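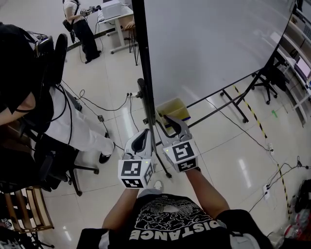
**Participants wanted - open day at Zindthorpe, hand-held gripper work**

Posted 2021-06-21

Quick one, the schedule only just got confirmed. We're opening the Zindthorpe room to visitors for the Polix project and need people to do the tasks while guests watch. 13 places. Paid. No experience needed, we train you that morning.

What you'd be doing:

- Picking things up, moving them, putting them down again, all with the hand-held grippers. Small bins, bottles, boxes, that kind of stuff
- Same task over and over, sometimes slower, sometimes from a diferent side
- Short demo for each visitor group (Ama Appiah leads, you just work)
- Letting guests have a try if they ask. Kids too, with a parent

Shifts are half a day, morning or afternoon. You can do both. Breaks every hour, lunch for anyone doing the full day. Pay is the same rate as the April sessions, goes out the week after.

Who we want: 18 or over, ok on your feet for a few hours, both hands free of injury. Left-handed people please apply!! We had almost none in April. Glasses fine. Some stations use a headset so tie long hair back low.

Wear closed shoes, flat. Tile floor and there are cables on it. No big rings or bracelets, they catch in the finger straps.

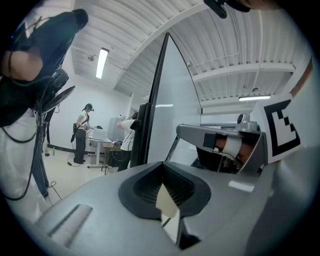
Pace is relaxed. Take your time on each pick - a dropped bottle is fine, just pick it up and start that one over. Mesfin Wubshet fits your gripper and adjusts the straps before you begin, tell him if it pinches. Don't wait till the break. And please don't cover or peel the square markers, we lose the whole run if one goes missing.

Target for the project is 1,000 finished runs and the open day counts toward it, so we do need you working between groups, not only when somebody's looking.

Visitors: mostly local schools and a group of 23 from Rønning in the afternoon. They'll ask questions. Answer what you like about the task, send anything about software to Fasil Hadgu.

You'll sign a consent form for the recordings. Faces and voices may be picked up. Read it first, Hamdia Abera can go thru it with you in Amharic or English.

To apply: email Liya Mekonnen at the Wasach office, subject line OPEN DAY. Send

1. name and phone
2. morning, afternoon or both
3. left or right handed
4. if you did the April sessions

No resume. First come first served, short waiting list after that. If you're bringing a freind have them send their own email, we can't book two people off one.

Parking is behind the building, use the side door and ring. Date and start time come with your confirmation.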